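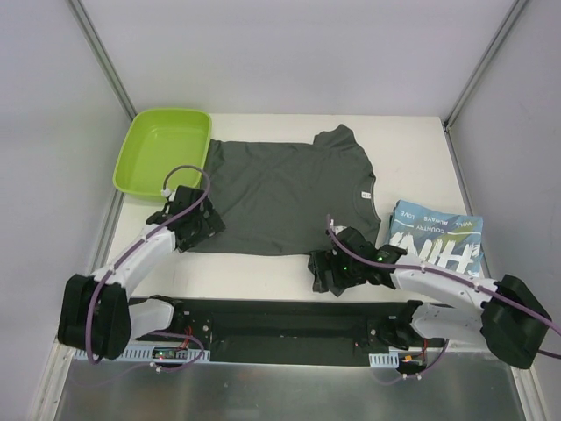 Meinir Morris wondered whether anyone could help her with a tin of old foreign coins that came down from her grandfather. There are 300 or so in it, mostly small copper and bronze, and a fair few have gone dark brown with greenish spots. She'd like to put them into an album for her nephew and wants to know if she should clean them first, and if so, with what.

**Hefin Phillips** (11 votes)

Hello Meinir, and what a lovely thing to be putting together! Please don't clean them, or at least not yet. Brown is the color old copper is supposed to be, and collectors like it that way. Vinegar, baking soda and metal polish all strip the surface and leave a raw pinkish look that never goes back to normal. I ruined 4 perfectly nice Victorian pennies with ketchup as a boy and I still have them in a drawer to remind me.

The green spots are another matter. If they're hard and smooth, leave them be. If they're powdery and pale, keep those coins apart from the others and soak them in pure acetone for a few minutes in a glass jar, window open, no flames anywhere near. Let them air dry and don't rub. Acetone won't cure the powdery stuff but it gets old grease and tape gunk off so you can see what you've got.

For the album, check that the pages aren't PVC. Mine are from Lillwood and have held up fine since I moved everything over in January.

**Answer 2** (unnamed)

pencil eraser works great, had mine shiny in no time

**Reply from Hefin Phillips**

Oh dear, please not an eraser, it's gritty and it leaves hairlines you'll see the minute you tilt the coin under a lamp. If you're itching to try something, Meinir, pick the most worn one in the tin and use distilled water.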